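Bestaseo presenta un método para enseñar a robots a manipular bolsas, sacos y objetos de vidrio a partir de demostraciones manuales

15/04/2020

El centro de investigación Bestaseo ha hecho públicos los resultados de la primera fase del proyecto Cuson, dedicado al aprendizaje por imitación en tareas de manipulación doméstica y de almacén. El trabajo propone un procedimiento para entrenar políticas de control a partir de demostraciones realizadas por personas con una pinza de mano, sin necesidad de disponer de un brazo robótico durante la recogida de datos.

La investigación se centra en dos clases de objetos que siguen planteando dificultades a los sistemas automáticos. La primera es la de los materiales flexibles, como bolsas y sacos, cuya forma cambia en cada contacto y no puede anticiparse con un modelo geométrico fijo. La segunda es la de los objetos transparentes, en los que las cámaras de profundidad ofrecen medidas incompletas o erróneas. En ambos casos, los métodos basados en la reconstrucción tridimensional previa del objeto pierden fiabilidad.

El método, denominado Papadakis por el nombre interno del grupo de trabajo, prescinde de esa reconstrucción. El sistema recibe las imágenes tomadas desde la propia pinza y la apertura de los dedos en cada instante, y aprende a predecir el movimiento siguiente. La novedad principal reside en la forma de segmentar las demostraciones: cada grabación se divide de manera automática en fases de aproximación, contacto, transporte y liberación, y el modelo se entrena con un peso mayor en los instantes inmediatamente anteriores y posteriores al contacto.

El conjunto de datos de esta primera fase reúne 2601 demostraciones válidas. De ellas, 732 corresponden a objetos transparentes y el resto a materiales flexibles y envases de cartón. Las grabaciones en las que se perdía el seguimiento de la posición de la pinza fueron descartadas antes del entrenamiento, de acuerdo con un criterio fijado al inicio del proyecto y que se detalla en el informe técnico.

Para la evaluación se realizaron 100 ensayos por categoría con un brazo de laboratorio, en una sala distinta de la empleada para la recogida. En la categoría de materiales flexibles, la política entrenada con la segmentación por fases superó a la entrenada con las mismas demostraciones sin segmentar. En la de objetos transparentes la mejora fue menor, y el equipo la considera todavía insuficiente para un uso fuera del laboratorio. Los fallos más frecuentes se produjeron al estimar la distancia al borde del objeto, con cierres anticipados de la pinza.

El informe dedica un apartado al desenfoque por movimiento. En las primeras pruebas, los fotogramas borrosos se eliminaban del conjunto de entrenamiento, lo que reducía de forma notable la información disponible sobre el manejo de bolsas. En la versión definitiva esos fotogramas se conservan, y el modelo recibe una secuencia breve de imágenes en lugar de una sola. Según las conclusiones del equipo, este cambio tuvo un efecto comparable al de ampliar el número de demostraciones.

También se ha estudiado la influencia de la persona que realiza la demostración. Los participantes recibieron una sesión de formación de 30 minutos antes de comenzar y trabajaron con un protocolo común. Se observaron diferencias de velocidad entre ellos, que se corrigieron mediante un remuestreo temporal de las trayectorias. Las demostraciones más lentas no resultaron necesariamente más útiles para el entrenamiento, en particular en las tareas con materiales flexibles.

Demostraciones con la pinza de mano en el laboratorio de Bestaseo: 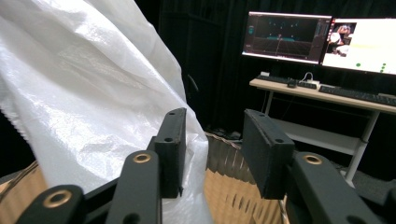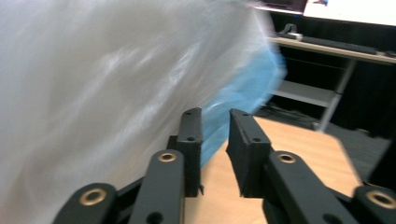
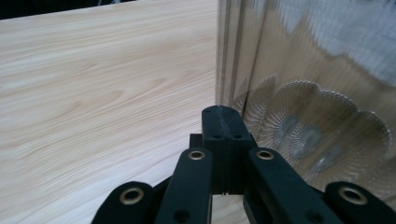 La segunda fase de Cuson se desarrollará en colaboración con la empresa Grosska, que aportará un entorno de preparación de pedidos en el que ensayar el método con sacos y embalajes de distintos tamaños. El acuerdo contempla la incorporación de tareas con dos pinzas, necesarias para abrir una bolsa y depositar en ella un objeto, así como el estudio de sensores táctiles sencillos en la cara interior de los dedos.

En lo relativo a los objetos transparentes, el equipo prevé ampliar la colección con piezas de vidrio grabado y de vidrio liso, y repetir las demostraciones bajo distintas condiciones de iluminación. Se pretende determinar si los relieves de la superficie facilitan la localización del objeto o si, por el contrario, los reflejos que producen introducen errores adicionales. Los resultados obtenidos hasta la fecha no permiten pronunciarse en uno u otro sentido.

Bestaseo pondrá a disposición de la comunidad científica el código de segmentación y una parte de las demostraciones, acompañados de la documentación del protocolo de recogida. El acceso se concederá previa solicitud y para fines exclusivamente de investigación. Las grabaciones se someterán antes a una revisión destinada a eliminar cualquier imagen que permita identificar a personas.

El informe técnico completo puede solicitarse a la unidad de comunicación del centro. Las instituciones interesadas en participar en la evaluación externa del método deberán indicar en su solicitud el tipo de brazo y de pinza de que disponen, además de las categorías de objetos con las que desean trabajar.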